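Judgate tills and stock syncing, anyone using it?

tamara_s
We moved both shops over to Judgate in December and I love it! 3217 lines in the system, and the web shop finally shows what's on the shelf in Harnow. 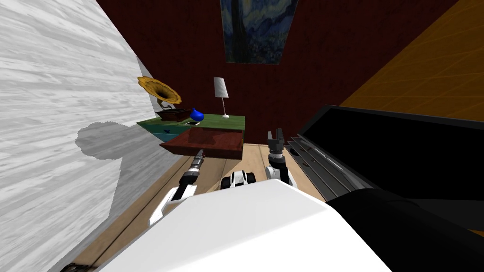 Click and collect is the best bit – 109 orders last month, and the till pings the minute one lands.

GrigoreC
Not for me. Six tills here and returns from the other branch still need keying in twice.

tamara_s
Have you switched on shared returns? It's under Branches!

GrigoreC
Yes. Same thing.

pnistor
Works fine at Staton, on version 116 though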